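List: refurb-bench
From: Kausar Bhutto
Subject: Re: What do you all do with the parts while the case is open?
In reply to: Heike Reuter

Heike, I have been waiting for someone to ask this! Sorry for the length, I got carried away and my tea went cold twice.

Heike Reuter wrote:
> I'm working through a stack of office towers from Sulomska and
> I keep losing track of what came out of which one. At the moment
> it all goes on a towel next to the case. Memory on the left, CPU
> somewhere in the middle, drive wherever there's room. Last night
> I knelt on a caddy. Do people use trays? Muffin tins? Shamim
> mentioned somebody had printed a holder but I can't find the
> post in the archive.
>
> Also, do you strip them standing up or lying down? I've always
> done it standing and my wrists hate me.

Lying down, every time, open side to the ceiling. I stripped them upright for years and I'd never go back. You can see all the board at once, gravity is on your side when you're fishing for a screw, and the cards lift straight up toward you. Take the side panel off first and put it somewhere else entirely, under the bench if you have to. Here's one of the Dells on the slatted table:

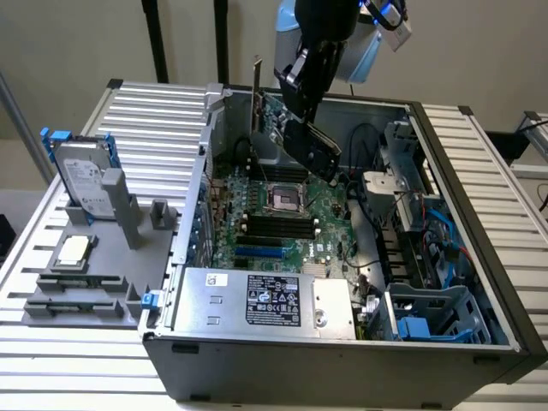 Dell tower on its side, memory slots and CPU socket empty, one card standing in its slot.

I love these cases for practice. There's blue plastic on so many of the bits you're meant to grab, and the drive cage in the lower right corner has a blue latch and blue rails, so you can hand one to a beginner and say "start with the blue" and they're off. The cables are the fiddly part. I unplug the SATA ones at the board end and leave them lying in the case, otherwise I spend half the evening untangling them from that red wire.

My order, for what it's worth: drive, then memory, then the CPU, then cards. Shabnam does cards first and we have agreed not to discuss it at dinner. Her argument is that a tall card is always in the way of your knuckles, and I'll admit that in a small case she's right. Whichever you pick, stick to it for the whole stack. The one time I mixed the two I put a machine back on the shelf with its memory still sitting on the bench, and didn't find out until Catinca tried to boot it.

One plea about the CPU. Once the chip is out, that socket is wide open, so please keep sleeves, screwdrivers and biscuits away from it. If the machine is going to sit overnight, put a plastic cap over it. I have a margarine tub full of caps and will happily mail you a handful.

Now, the holder! Shamim was thinking of Plendska, which is the name we gave our plate (Catinca named it, don't ask me what it means). The idea is simple: a flat printed base with a place standing up from it for each thing that comes out of the case. Once you've used one you will never look at a towel again.
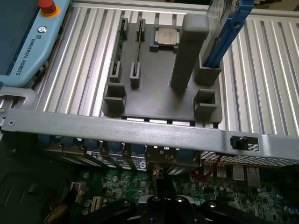 Reading time: 4 min

The CPU gets the shallow square holder at the top and sits there metal side up. Around it are the narrow uprights with slits for memory or small cards, and the boxy one on the right takes a drive in its blue caddy. The caddy leans a bit in ours. I've stopped minding, because it's easy to grab like that, but if you print your own you might tighten that holder up a touch.

What I like most is that a gap tells you something. You glance over before closing the case, and if there's anything still standing in the plate, you aren't finished. It works the other way too: an empty CPU holder partway through a strip means go and look for the CPU, now, before you move your elbow!

Things I'd pass on if you're printing:

Do the slots a little generous. Our first version gripped memory so hard that you lifted the whole plate with it.

Pick a dull color. We went with dark gray and the green edges of things show up beautifully against it.

Make the base heavier than you think you need. Plate number 2 had a thin one and it skated across the bench if you sneezed.

Leave the corners sturdy — that's where everybody picks it up.

If you have no printer, a muffin tin is fine for screws and a dish rack does memory surprisingly well if you line the wires with felt. I got through 106 machines with a dish rack and a soup bowl before Plendska, so don't let the lack of a gadget slow you down. Label the tin, though. One case, one tin, and the number of the case on a bit of masking tape.

I'll dig out the drawing in July when I'm back at my own desk and put it in the Hostness folder with the others. If anyone has added a place for the heatsink, please share it. Mine still goes on a saucer.

Kausar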